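# Grevby kills its desktop sync app, offers a web page and its regrets

Grevby, the file-backup service that still sends its customers a birthday email, will stop supporting its desktop sync program in October. Windows and Mac users get the same deal. Linux users lost theirs two versions ago and have been very quiet about it, by Linux standards.

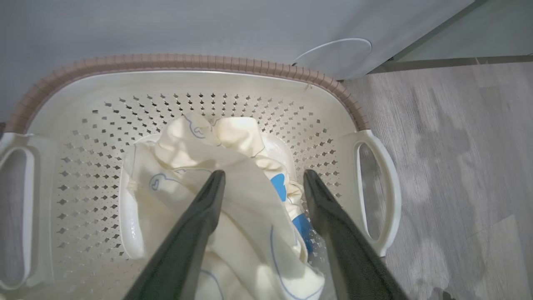
Delia Gaete wrote in the company's support forum that she had 165 gigabytes parked in the service and would love to hear how a browser tab was going to keep up with that. "I closed the tab by accident twice while typing this," she added. Her post had 51 replies by lunchtime, most of them agreeing at length.

The replacement, called Rundham, runs entirely in the browser. You drag a folder onto the page and it uploads, provided the page stays open, the laptop stays awake and the folder holds no more than 700 files. Bigger folders have to be split up by hand. Grevby's announcement calls this "a more intentional way to back up."

Anything already stored stays where it is, and the phone apps carry on as before. What goes away is the part people paid for: the little icon in the corner that copied changed files in the background and otherwise kept its mouth shut. After the cutoff the icon will still appear, but clicking it opens a page about Rundham.

Product lead Cristóbal Huenchumán said in a call with reporters that the old program had become "expensive to love." Pressed on whether background sync might come back, he said the team was listening. Asked what it had heard so far, he said the feedback had been energetic.

Subscribers on yearly plans can ask for a refund of the unused months through a form under Account, then Billing, then More, then Other. Monthly customers simply stop paying. The price of the service isn't changing, although the basic plan now covers 6 devices, up from five, all of which will need a browser window open.

A version of Rundham for tablets is planned. Grevby didn't give a date.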